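To: Indoor Robot Practice list
From: Fatima Mokoena
Date: Sunday, April 3, 2022
Subject: Re: Draft 4, section on simulated homes

Delyth Voyle wrote:
> Gumede wants to drop the rule on logging blocked views. Their
> point is that a run in simulation costs nothing, so you throw
> the bad frames away and go again. They would also like the
> minimum number of runs per house cut from 40 to 10.
> Any objections before I edit the text?

Yes, to the first. I can live with 10 runs if the start points are spread over all the rooms.

Frames with little in them should stay in the log. If a team deletes them, whoever reads the report can't tell how often the robot had nothing useful to steer by. Vemivon does this already and it adds almost no work.

I would also ask for the doors to be listed as open or closed at the start of each run. Draft 4 only says "layout", and Stekusine took that to mean walls and furniture.

Three frames, all from the same simulated house:

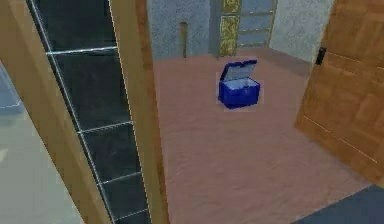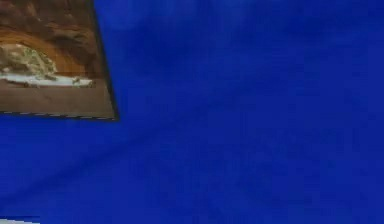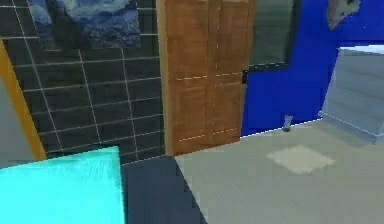

For the wording, I suggest: "All frames recorded during a run shall be kept, including those in which no target or route can be made out. The state of each door shall be given at the start of the run."

The section on stopping distance is fine as it stands. Ilier still owes us comments on the annex.

Fatima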